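Pegboard cell: setup and upkeep FAQ
12/14/22
By Gunvor Kvam

These are the questions that come up most from people taking a shift on the Idus pick cell at Otbridge. The cell has one job, which is moving hand tools between a pegboard and the bin on the table. Most of the trouble with it comes from small things being out of place. 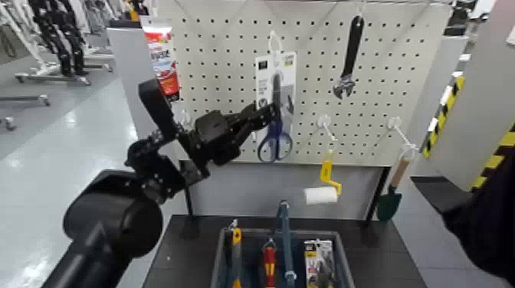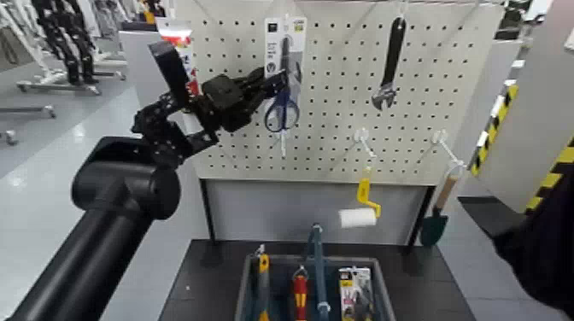

What should I check before I turn on arm power?

Start with the table. Push it gently from the front and from the side. If it moves, stop and reset it against the floor marks before doing anything else. Then look at the hooks. Each one should be pushed all the way in with no wobble. Last, run your hand along the arm cables and make sure nothing is caught in a joint. Then release the stop button and wait for the status page to read READY.

How often does the cell need to be calibrated?

Once a week, and any time the board, the table or the head camera has been touched. A calibration run uses 50 poses and you should leave it alone until it finishes. If it fails partway, start over from the first pose. Do not resume a partial run. The software will let you, but the result is not worth keeping.

What is the allowed error after calibration?

The fingertip should land within 5 mm of the target pin on every check point. If one point is out and the rest are fine, clean the target and repeat that point. If two or more are out, run the whole thing again. If it is still out after a second run, the usual cause is a loose wrist plate.

How do I check the wrist plate?

Power down the arm first and tag it. Hold the forearm with one hand and try to rock the wrist with the other. There should be no play at all. Tighten the plate screws in a cross pattern with the torque driver from the cell drawer, never with a plain hex key. Shona McPhee has the torque values on the sheet inside the drawer lid. If a screw turns freely and never tightens, the thread is gone and the plate has to come off -- call her before you go any further.

Can I move an item to a different hook?

You can, but the layout file has to be changed at the same time. The arm uses the file for its approach path and only uses the camera for the last part of the reach. Save the new layout under a new name and load it, then do one slow pass with your hand on the stop button.

Why does the gripper miss an item in clear packaging?

Glare, most of the time. The depth reading on clear plastic is poor and it gets worse when there is a light directly overhead. Turn the package slightly on its hook and try again. If it still misses, switch that item to the card-edge grasp, which works from the cardboard and ignores the plastic. A bent card will also cause misses. Replace it; do not tape it.

The arm stopped with fault 894. What does that mean?

It is a following error on the elbow joint. The joint was told to go somewhere and did not get there in time. Look for something in the way, clear it, and reset from the panel. If it comes back on the next cycle with nothing in the way, leave the arm off and write it up. We had three of these in March and all of them were traced to one worn connector.

When do the finger pads get replaced?

At 3061 cycles, or sooner if you can see a shiny patch. The number comes from our own log and is the earliest point at which a pad has let a tool slip. Pads are changed as a set. Write the new start count on the log sheet, then run the grip test before going back to normal work.

What can I use to clean it?

A dry lint-free cloth for the arm and the camera window. Isopropyl alcohol on a cloth is fine for the pads. Do not spray anything at the cell, and keep alcohol off the joint seals.

Where do spare parts come from?

Pads, hooks and cables are on the shelf here. Wrist plates and connectors come from Trevaskis and have to be ordered by Shona. Joint modules are kept at the Pokunport site -- allow a few days for one to arrive, and send the old one back in the same case.

Who do I call if it stops after hours?

Leave it stopped. Press the stop button, switch off arm power at the wall panel, and note the time and the fault number on the log sheet. It will be looked at in the morning.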